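Lona家居 新闻稿
2018/06/14 威卡德维尔(Wirkadville)讯

Lona今日宣布，旧床品回收计划即日起在威卡德维尔全市铺开。市民可把闲置的床单、被套、枕套送到任一回收点，当场登记，当场领券。

5月试点，只开了6个点。收到床品2,682件，超出预期。仓库一度放不下，临时借了Ouellet街的旧厂房。

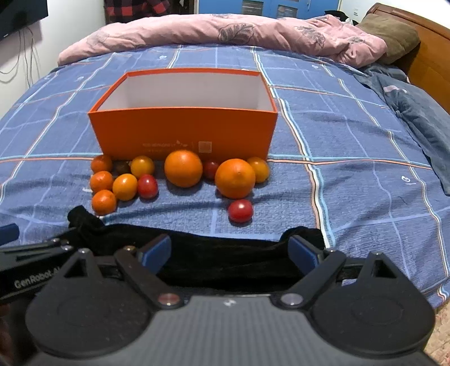 “大家家里都有几套不用的，扔了可惜，留着占地方。”Lona项目负责人莉耶特·罗比肖（Liette Robichaud）说。她表示，试点期间来得最多的是搬家的住户，其次是换季收拾柜子的。

回收流程：先分拣，再高温清洗。完好的转交合作机构Jendisov，由其分发给有需要的家庭。破损的拆成布料，做抹布和填充物。不转卖，不出口。

计划细则如下：
每户每次限20公斤以内，洗净叠好再送。
接受棉、麻、混纺，颜色花色不限。
羽绒被、电热毯、床垫暂不收，请勿送来。
每满5件领抵用券一张，全市门店通用，不可兑现。
行动不便的住户可以电话预约上门，每天名额200户，先到先得。 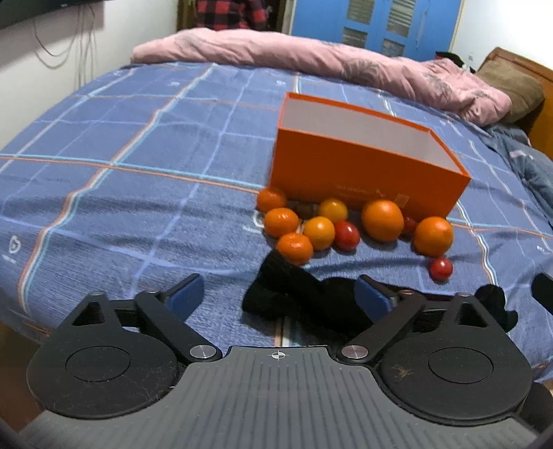
回收点营业时间为上午九点到晚上七点，中午不休。Ouellet街点因为卸货，下午四点以后只收预约件，请留意门口通知。

Jendisov物资协调员诺曼德·萨瑟兰（Normand Sutherland）表示，首批900件已经清洗完必，正在装箱。“最缺的是双人床单和儿童被套，单人的目前够用。”他希望捐赠者在袋子外面写清尺寸，分拣能快不少。

另外，Lona门店同步推出旧布改造课，教大家用旧床单做购物袋、靠垫套。免费，需提前报名，材料自带或现场领取都可以。课表稍后在门店公布，请以门店公布的的为准。

媒体垂询：Lona公关部，威卡德维尔总店二楼。采访分拣车间请提前一天联系，进车间需穿平底鞋。

（完）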